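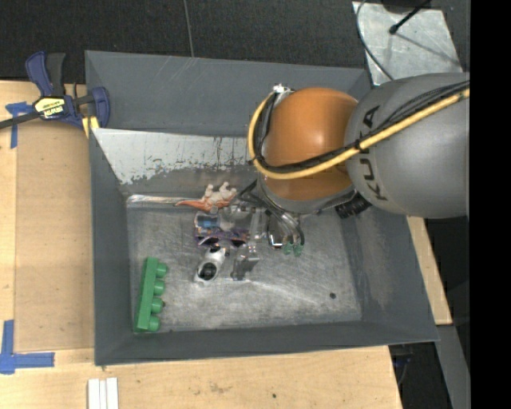 Ludmila Ďurica raconte qu'à l'arrivée du premier bras, elle pensait surtout à son poste de tri. Elle y est toujours, mais elle ne passe plus la journée penchée sur les bacs. Elle prépare les lots, règle les prises et reprend les pièces que la machine laisse de côté.

Birko trie et reconditionne des objets mélangés – jouets, petits contenants, éléments en plastique – pour des enseignes et des associations. L'atelier de Gallau emploie 52 personnes. La saisie dans les bacs métalliques y est confiée en partie à des bras robotisés.

Ce qui a changé pour les équipes

Les opérateurs tournent sur huit postes, avec un changement à mi-journée. Le port de charges a diminué, la surveillance a augmenté, et certains trouvent cela plus fatigant pour les yeux. Nous avons donc revu les pauses. Aucun poste n'a été supprimé lors de l'installation ; trois collègues ont demandé à passer à l'expédition.

Yuzhen Liang assure la formation interne. Chaque nouvel arrivant trie d'abord à la main, puis apprend à arrêter le bras et à le remettre en service.

Nos sites

Gallau : tri et préparation, quelque 2000 objets par jour.
Zelenák : stockage et expédition.

Les visites de l'atelier de Gallau ont lieu le matin à 9 h, sur demande auprès de Blažena Zeman. L'atelier est fermé aux visiteurs en décembre.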